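Re-seating the arms in the Irlow cell

I keep a simulated copy of the Irlow cell on the machine under my desk. Two white arms, one long gray table, a wood floor. It gets used for checking pick routines before they go anywhere near hardware, and for the past few months it has been slightly wrong. Reach tests that should have passed stopped short at the far end of the table, and the two arms would report contact with each other in poses where there was plainly air between them.

Raimo Ahonen found the first half of the problem. The base plate of the near arm had been placed from a drawing that was later revised, and the plate was off by 23 mm along the long edge of the table. The visual mesh had been moved to the revised position. The collision mesh had not. Everything looked fine on screen and the solver disagreed with it.

The fix is dull. Remove the fixed joint, set the plate from the table corner instead of from the room origin, rebuild the joint, then reload the link meshes so that both sets hang off the same parent. If you only edit the offset, the loader keeps the cached collision hull and you are back where you started. I lost a Sunday to that. 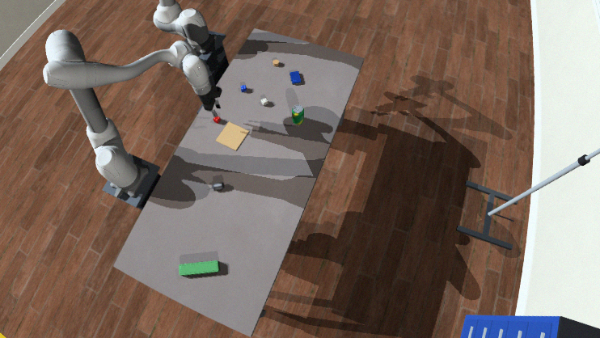 Overhead camera, near arm down over the red cube.

After the bases I redid the tool offset. The configuration from Pluduteck measures to the flange, the one from Matsuda measures to the fingertips, and our file had one of each. I now use fingertip center for both arms and have deleted the other convention from the repo. Check with a small part, never a big one. A small cube will show an error of 2 mm as a visible gap on one side; the can will hide it.

The order I follow:

Home both arms.
Load the table with the standard parts.
Drive one gripper down over a part and stop short of the surface.
Compare the reported height with the scene height.
Repeat at the far end.
Swap arms.
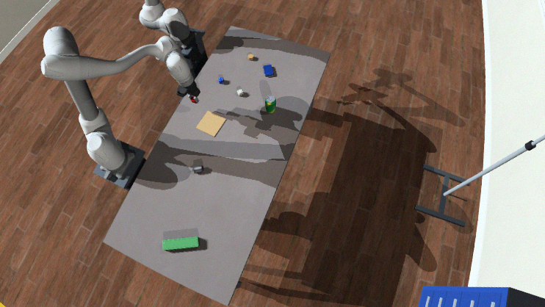
Contact reports between arms need a separate check. I log the minimum distance between every pair of links and plot it against time, with the safety margin drawn as a flat line. Any dip under the line gets looked at by eye from the overhead camera. The floor to the right of the table is useful for this, as the light throws both arms across it as one long shadow and you get a second outline of the links for free. I wouldn't measure from it, but it is quick for spotting which links to pull from the log. The log from the last full run came to 2646 rows, and all of the bad ones involved the near elbow.

That turned out to be a padding value. Kazuhiro Takagi had inflated the elbow hull when the cell was first built at Grindville, for a cable bundle we no longer model. I set it back to the default.

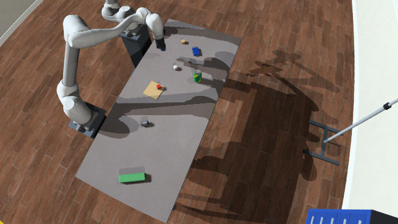
Object resets were the next job. The old script dropped parts from a height and let them settle, so a cube could end up standing on something else and still count as placed. I now record which body each part is resting on and compare it against the layout file. A red cube on the tan pad and a red cube on the bare table are different starting states, and a planner tuned on one will come in at the wrong height for the other. In the overhead view above, it sits on the corner of the pad, and the pad is thin enough that you could miss it in a list of coordinates. The reset script writes the support body to the log in plain text. Read it before you blame the gripper.

I also raised the solver rate to 300 Hz for anything involving finger contact. At the old rate, thin parts jittered between the fingers. 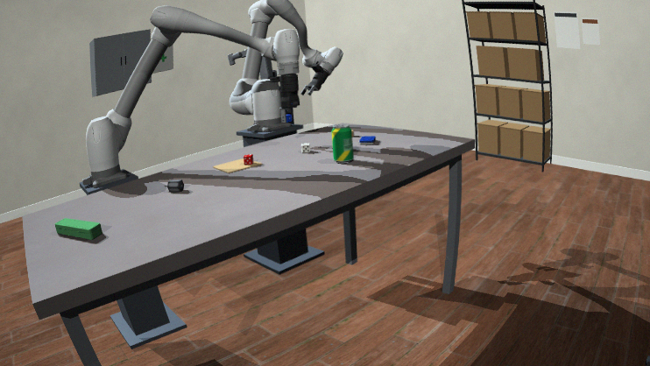

Page last changed: January

Added the side camera. It sits low enough to show the table legs and both foot plates, so a base that has drifted from its pedestal is easy to catch. From overhead the plates cover most of that. The background comes along with it, shelves and boxes included, and costs some render time. For batch runs I hide the shelving and keep the shadows on.

Still open: the far arm's wrist limit is copied from the near arm and I have not confirmed it against the data sheet. Until then I keep its last joint well inside the range. The corrected base and tool files are in the same folder as before, old ones renamed with a trailing underscore.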